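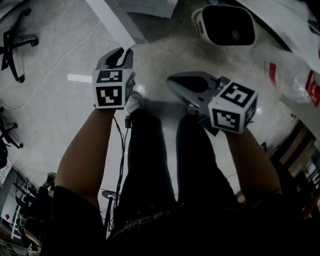 Notebook, handheld capture. July, started 9:40

Goal for today: find out whether the head-start pose fixes the pose jumps at the beginning of each recording. Short answer, yes, and by a lot more than I'd hoped!

Background so I don't have to dig for it later. Last batch with the handheld pair, we kept losing the first second or so of every demo. The left gripper would come up in the wrong place, snap over to the right one, and everything after that was fine. Lionel had been trimming the starts by hand and (rightly) complaining. Skye's idea was that people were starting with the hands wherever they happened to be, often with one cube turned so only a single marker face was showing, and the solver was picking the flipped answer for that one flat square. With two faces of the same cube in view the flip has nowhere to hide. So: before every demo, both arms out in front, over plain floor, top and front faces of both cubes toward the head camera, hold still, then go.

We're calling it the "present" pose for now. Catriona wants a better name. Open to offers.

Setup
Same two grippers as before, dark one with the hooked jaw in the left hand, silver-grey one with the pointed nose in the right. Don't swap them. The cube IDs are tied to the side in the config, and Sombat and I lost most of a morning last month to exactly that.
Cubes reseated and screws checked before the first run. The left one had a tiny bit of play, gone now.
Calibration file is the Flutell one, unchanged.
Seated operator, me for the first half, Sombat for the second.
Length of the hold: tried a quick touch first, then settled on a slow count of two. The quick version is too easy to cheat on when you're getting tired.

Runs
200 demos with the old free start, 200 with the present pose. Task was the usual pick, pass across, put down. I shuffled the two kinds in blocks so that we wouldn't end up with all the tired ones on one side. Then 15 extra with the pose, done standing, which makes 215 for that side in total. Keep the standing ones separate in any comparison, they're only there because Catriona asked what would happen and I got curious too.

A demo counts as "jumped" if either cube moves farther between two neighboring frames than a hand reasonably could. Threshold is in the script, same as the last batch, I did not touch it after seeing the numbers.

Result
Present pose: 6 jumped out of the 200 seated. Six! I ran the script again because I thought I'd pointed it at the wrong folder. I hadn't.
Free start: Lionel is still going through his side by eye to check the script against what he'd have trimmed, so I'm leaving the number out until he signs off on it. It's much worse. I don't want a half-checked figure in here that somebody copies into a slide.

I went through the six one at a time. Most of them are me rushing, wrists already rolling before the hold was over. One I can't explain at all, both cubes look clean to my eye and the right one still pops. Saved it in the odd folder for Eilidh, who loves these.

The nicest part is what it does further along. Once the track starts from a good pose it tends to stay good, even through stretches where one cube turns almost edge-on during the pass. The filter has something sensible to lean on and it rides through. I was only expecting cleaner starts, so this is a bonus, and probably worth a proper test by itself.

Standing runs: no jumps, but 15 is far too few to say anything, and the torso moves more, so the hold looks wobblier in the plots. Would need a real set.

Notes and grumbles
Arms get sore. Really sore, in a way the task alone doesn't do. Sombat suggests elbows resting on the thighs during the hold and it felt fine when I tried it, but the cubes end up lower in view. Check that it doesn't push them out for shorter people.
Cable on the left gripper: keep it on the inside of the leg so it doesn't get between the cube and the camera during the pass.
Plain floor behind the hands is good. Over the bench the detector sometimes finds corners in the clutter and wastes time on them. Didn't cost us a detection today, just speed.
Beep at the end of the hold would be lovely. Counting in my head, I drift shorter as the block goes on, you can see it in the timestamps.

Open questions
Does the hold need to be in every demo, or could one at the start of a block do it? My guess is every demo, given how often tracking drops when you put the grippers down between runs.
Should the hold stay in the training data? Eilidh thinks the policy will learn to stop and stare before doing anything, and I think she's right. Plan is to cut it automatically once the pose has been locked in. The cut point is easy to find because both hands are nearly still.
How much of the gain is the two faces and how much is just holding still? Could run a set with a hold but only one face showing. I like this one, it's cheap and would settle the argument with Skye.

To do
Me: write the auto cut, send Skye the plots.
Sombat: beep.
Lionel: finish the eye check on the free starts.
Eilidh: the odd one.
Catriona: name.

Stopped 4:15, batch copied to the shared drive under present_pose. Grippers are on charge.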